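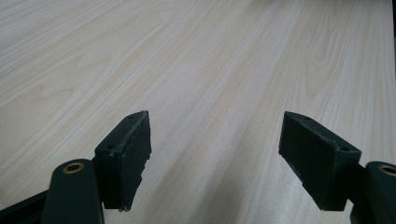
Clearing and wiping a table: what a machine can take over
Shop and Kitchen Tips, updated 2025-11-24

Short version: a two-finger gripper can clear a flat table of boxes, jars and tools if you set the table up for it. It will not wipe the table well, and soft packaging is still a problem. The tips below apply to a bench-mounted arm with rubber-type pads. We run a Whitelaw arm in the shop and a smaller Kidley unit in the kitchen.

1. Start with the surface
Pale wood grain is fine for most cameras. Gloss is not. A bright reflection can hide the edge of a clear or white item, so move the lamp to the side before you blame the software. Dust the table first. Crumbs stick to the pads and end up on the next thing picked.

2. Check the pads
Look at the edges and the inner faces. Small chips along an edge do little harm on a box but will snag thin film. Brush off dust with a dry paintbrush, then wipe with a damp cloth and let dry for 30 minutes. Do not use oil-based cleaner. Snug the pad screws while you are there, and swap pads in pairs -- one new and one worn pad will twist whatever they close on.

3. Sort by stiffness, then by size
Rigid items first: tins, blocks, boxed parts. Then bottles. Leave bags, rags and cling film for last, or do them by hand.

4. Bags
A crinkled plastic bag lying on its side is about the worst item on a kitchen table. Clear film shows whatever is behind it, the wrinkles throw highlights, and the shape changes as soon as a finger touches it.

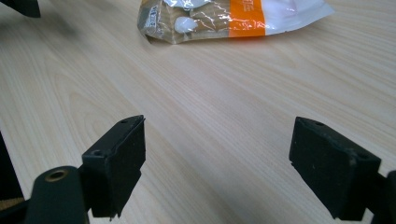

Aim for the contents and stay off the loose corners. Come in from above with the fingers wide, close slowly, and lift an inch before moving sideways. In our May trial the Whitelaw arm cleared 7 of 8 bags that were turned so the full part faced the arm. With bags left as they fell we gave up counting. Open bags should be clipped shut beforehand.

5. Wiping
Clip a folded cloth between the pads and run straight passes along the grain. This moves dust. It does not shift dried sauce or glue, and the arm can't tell that it missed a spot. The Arum cloth holder keeps the fold flat better than bare pads do.

6. Finish
Oiling or waxing is hand work for now. We use Tevavwood paste on bare tops, thin coat, rubbed in with a rag. Keep the arm parked until the coat has cured, or the pads will pick it up.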